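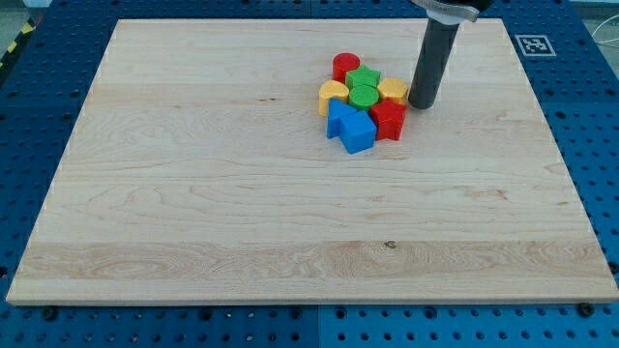 Blocks bunched up, tip next to the yellow arch one. Planner gives up from here.

Sulamley Help > Robot software > Planning and perception

Push planner can't break up a tight cluster, says "no valid contact" and quits

Posted by Hiba Jaber

Sorry if this is a dupe, searched and mostly found grasping stuff. I'm not grasping. Arm has a plain round tip, tabletop pushing only, wood board on a perforated table.

Task is simple on paper. Text command like "move the green cylinder to the left edge", detector finds the block, planner picks a contact point on the opposite side, tip goes there, pushes in a straight line. Works great when the blocks are spread out. Really great. Then they end up in a pile like in the picture and everything falls over. Green cylinder is right in the middle, something next to it whichever way you go, so every contact point around it gets rejected for collision. Planner returns empty list, state machine goes to IDLE, done. Meanwhile there's a huge amount of bare board in front and to the left that it could be using.

What I'm running:

– Jiletti for the push planning, defaults mostly
– segmentation net for the blocks, trained by us, one fixed camera looking across the board at an angle
– homography from the image to the board plane, and a marker on the table past the far edge for a sanity check
– control loop replans at 2 Hz, each push step is 12 mm, then look again

Things I tried:

Lowered the clearance in the planner so the tip can squeeze in. It then "found" contacts between blocks that are touching. Tip came down on top of the red star. Not doing that again.

Told it to ignore collisions with other blocks during the push (but not on approach). Little better. But the approach is the part that fails so not much better.

Random pushes until something opens up. Sometimes fine, sometimes it just shoves the whole lot across the board as one lump and now the lump is at the edge.

Second problem, maybe the same problem – when they're packed like this the masks get weird. The green star and the red cylinder at the back trade pixels, and the two blue ones in front (triangle and the house shaped one) come out as one mask quite a lot. So even if planning worked I'm not sure I'd trust where it thinks things are.

Is there a standard way to do this? Some kind of "declutter first" step? Or do people just learn the whole thing end to end and not bother. I'd rather keep the planner if I can, we have a lot of other stuff hanging off it.

Also it's only the first cluster that's the trouble. Once one or two come loose it sorts itself out.

Nigel Holroyd

Had this. Long answer, typing fast, on my way out.

You're asking the planner the wrong thing. You ask "where can I touch the green cylinder". Answer is nowhere, and it's correct, so loosening clearance only makes it lie to you. What you want to ask is "which block that I CAN touch would, if moved, give me a contact on the green cylinder". So you need a layer above Jiletti, not a change inside it.

What I did, more or less:

1. Get all footprints on the board plane. Not the masks, the footprints. More on that below.

2. For each block, sample contact points around the outline, throw out any where the tip circle plus margin overlaps a different block. Blocks with anything left over are your "outside" blocks. In your picture that should be most of them except the green cylinder.

3. For each outside block and each surviving contact, roll the push forward a bit. Doesn't need to be a real physics sim. I use a dumb 2D quasi-static thing with polygons. Friction guessed. Fine for short pushes.

4. Score it. My score was (a) how many free contacts the TARGET has afterwards, big weight, (b) distance between the pushed block and its neighbors, medium, (c) penalty if anything gets near the board edge, big, (d) small penalty for how far the arm travels.

5. Do the best one. Look again. Repeat until target has a free contact, on the side you need, then hand over to the normal planner.

The trick that made the most difference: push ACROSS the cluster and not into it. Pushing toward the center moves the lump, you saw that already. Pushing tangent to the outside peels one block off. The tip is already beside the yellow arch block in your picture so I'd have a go at that one first. Come in close to its outer side and drag it along the perimeter until it's clear, whichever direction your rollout likes. Stars are annoying for this, a point catches on the neighbor and they turn together. Not the end of the world, the turning opens a gap too.

Give it a cap. Mine gets 12 declutter steps and if the target still has no free contact it backs off, lifts, and picks a different outside block to start from. Without the cap it'll happily orbit the pile forever. Ask me how I know.

Approach: go up, over, down. Don't slide in along the board. If you are planning approach in the plane only then half your "collision on approach" rejections are fake. Check this first!! There's a good chance your setup does the approach at push height, I think that's how Jiletti does it out of the box. Lift height wants to clear your tallest block with a bit spare.

Now the masks. Your camera looks across the board at an angle, blocks have height, homography is only valid for points ON the board. So the far blocks' tops get projected further back than they really are. If you take the mask centroid and shove it through the homography you'll get every block sitting a bit behind itself. When blocks are apart you don't notice because the error is all in one direction and the margin eats it. When they're touching, it's the same size as the gap you're looking for. Two ways round it:

– use a second homography at block-top height and map the top face through that. Easy, did it in an afternoon
– or fit a known 3D shape to each mask. Better, slower. You know the shapes so it's doable

First one was plenty for me. One thing to watch, your cylinders and stars come in both red and green so don't let the fitter key on color alone, or shape alone. Obvious but I've seen it done.

For the two blues merging, I'd train a head on top faces only. Top faces hardly touch in the image even when the bodies do. You're asking the net to find a border between blue side and blue top at a shallow angle with soft light and it's a coin toss.

Gotta run. Will check back Sunday.

Saliba

just shake the table lol

ok real answer, I'd go end to end. Collect a load of teleop of somebody separating piles and train on it. We threw away our planner and never looked back. The cluster thing stopped being a special case, policy just goes for an outside block on its own. You do need the demos to have lots of piles in them though, ours didn't at first and it was useless at exactly this. Start every episode with the blocks jammed together.

Downside is you can't tell it "never go near the edge", you can only hope. We kept a hard workspace limit outside the policy for that.

Hiba Jaber

Thanks both. Nigel, you were right on the approach, it was planning at push height the whole time. There's a setting. I feel a bit silly. Turned on the lift and the number of rejected contacts dropped a lot, outer blocks all have something now. Green cylinder still has none which makes sense.

Doing the top plane homography next. Quick check by hand, put a block on a known spot and the old estimate was off backwards like you said, more at the far end of the board than near me.

Question on your score. When you count free contacts on the target, do you count any of them or only the ones on the useful side for the goal? If the goal is left, I need to be on its right, so opening up the left isn't any help for contact. But it does need the left to be clear for the push itself, so I'm thinking both?

Saliba – can't throw out the planner, but I might steal the idea for the data. We have almost no piles in the segmentation training set either, all the blocks are nicely spread out. Probably explains a lot.

Nigel Holroyd

Both yes. Contact side weighted higher, then the strip in front of the push as a second term. I sweep the target footprint along the goal line and count overlap area with other blocks. Doesn't have to be zero, it can plow through one loose block fine. Two and it starts to drift off sideways.

Don't make the strip too long or it'll try and clear half the board before it does anything.

Omier

Coming to this with the same planner and a different table. One thing to add, if the marker is lying on the table and the blocks are on a board on top of the table then those are two diffrent planes. Board thickness matters. If your sanity check uses the marker plane it'll disagree with the board plane by a bit, and you'll spend a week thinking the calibration is drifting. I did. Calibrate on the board surface itself, keep the marker just for "did the camera get bumped".

And do the replan after the tip has lifted away if you can. Mine was hiding part of whichever block it was next to and the mask came back with a bite out of it, so the planner picked a contact in the bite.

Hiba Jaber

Omier that is exactly what my check does, ugh. Fixing. And yes I replan with the tip still down, will try lifting it between steps while declutering and leave it down for the normal pushes.

Marking Nigel's as accepted, will post the scoring weights once I've got some that hold up.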